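Vikano Suspends Arm Trials After Gripper Fault

The Vikano Institute has suspended unattended operation of its four tabletop robot arms following a fault in which a gripper closed without a command. There were no injuries. Supervised work has resumed on 3 of the arms, and the fourth remains out of service pending an inspection of its wiring.

The fault occurred in May at the Lengyel Building, during a routine series of pick-and-place trials using small household items and toys. According to the internal report, the gripper on station 4 shut at full force while a member of staff was resetting the work surface. The staff member's hand was clear of the fingers at the time. The emergency stop was pressed and the arm powered down as intended.

Engineers traced the fault to a damaged cable between the wrist and the controller. When the cable flexed, the controller lost the position signal and fell back on a default setting – in this case, fully closed. The same setting was found on all of the arms and has been changed, so that a gripper now holds its position when the signal is lost.

"The stop worked, but it should not have been needed," said Abelardo Paredes, head of laboratory safety. "Staff must be able to reach into the work area knowing that the arm will stay where it is."

A review of the station log found 733 completed trials before the fault, with three brief signal losses recorded in the final week. None had been reported. Jenő Vida, who leads the Isum manipulation project, said that any signal loss will now halt the arm until a supervisor clears it.

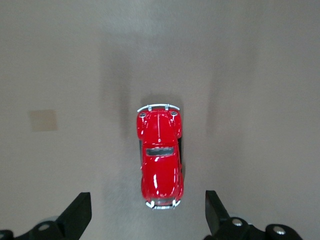 A toy car between the open fingers of a gripper during object-handling work.

Revised instructions for resetting the work surface have been issued to all project staff – these require the arm to be powered down before anyone reaches past the marked line. Unattended operation will remain suspended until the inspection is complete.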